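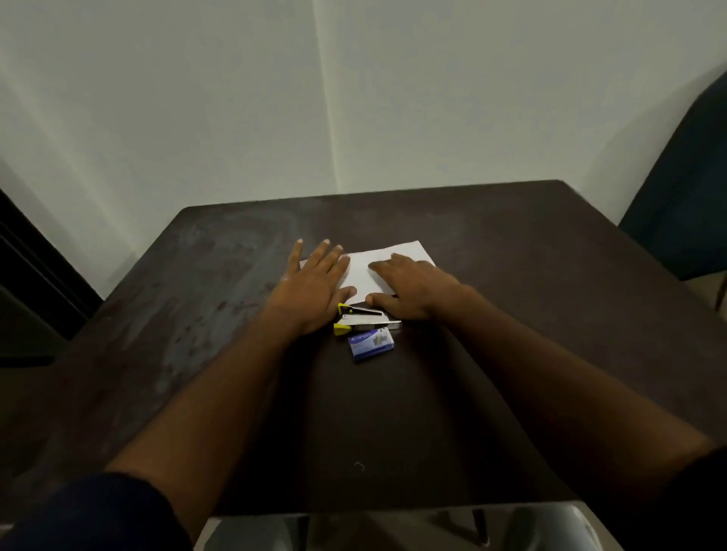
# The Robot That Leaned on the Stapler

Flattening a sheet of paper takes two hands and almost no thought. You spread your fingers, push down, and if there's a stapler lying close by, the heel of your hand may end up on top of it. Who cares? Your skin feels the metal and your wrist eases off before you've noticed a thing.

At Blackwood, a small robotics lab on the second floor of a former shoe warehouse in Groltonwood, that tiny habit wrecked a hand. A robot hand, thank goodness, but an expensive one, and the story of how it happened is one of the best things I've heard in a year of visiting labs.

The robot is called Plollus. It has two arms, two five-fingered hands and a soft rubbery palm on each, and it learns desk work by studying people doing desk work, filmed from roughly where their own eyes are. There were 2,167 of these recordings when the trouble started. Somebody sits at a table with a sheet of paper, a stapler and a little blue box of Kangaro staples, and gets on with it. Watch a few and you start to love them. One person squares the pages by tapping them on the table. Another loads staples with the speed of a card dealer.

"I could watch the paper ones all day," said Anika Brannigan, who runs the learning side of the project. "Everybody has a style!"

Plollus picked up the flattening beautifully. Palms down, fingers spread, a gentle push. Then one afternoon in April it put its left palm down with the stapler underneath, and kept pushing.

## What the palm couldn't feel

The palm has pressure sensors, and they worked fine. They're laid out in a grid, though, with the sensing pads toward the fingers and a bare strip at the heel, where the designers had tucked the wiring. The stapler sat right under the bare strip. As far as the robot could tell it hadn't reached the paper yet, so it pushed harder and waited for the tabletop to arrive.

There was a backup. The wrist has its own force sensor, set to stop the arm at 24 newtons, which is a firm push and well short of a dangerous one. Desmond Nguyen-Tran, the lab's safety engineer, had tested that limit himself. What he found afterward was that the stop only checked force pointing straight down. The stapler had tilted the hand, a good part of the load was going sideways, and the sideways part wasn't on the list.

The arm leaned for 11 seconds. The palm tore along the heel, the stapler shot out from under it and hit a cabinet, and the arm, suddenly free, dropped onto the table with a bang that brought people in from the kitchen.

Felicidad Aquino was standing at the emergency stop and hit it right then. She had been watching the fingers, which looked perfect. "They were so nice and flat," she told me, still a little annoyed about it. "I thought, great, good one."

## Going back to the videos

I expected the fix to be a line of code, and part of it was. The wrist now adds up force in every direction, and it also stops if the hand is lower or higher than it ought to be for more than a moment. But the lab spent far longer on the recordings, and this is where I got hooked.

Neema Obura went through them looking for hands near staplers. Plenty of people, she found, rest a hand over or against whatever is lying next to the page. To a camera looking down from head height, a light touch and a hard press look nearly identical. The pictures told Plollus where hands go and were silent about how hard they pushed.

So two of the lab's people now wear thin pressure gloves while they work, and the robot gets the numbers along with the view. Obura let me try a pair. I flattened a page, felt very competent, and looked up at the screen to see my left hand pressing about twice as hard as my right. I had no idea!

The replacement palm comes from Hollton, with sensing all the way down to the wrist crease and the wires moved to the back of the hand. Plollus still flattens paper the way it was taught. On my last visit it came down with the stapler under its heel again, stopped, lifted a little, and slid the hand over toward the middle of the page. Aquino had her palm on the red button the whole time, and her eyes on the wrist.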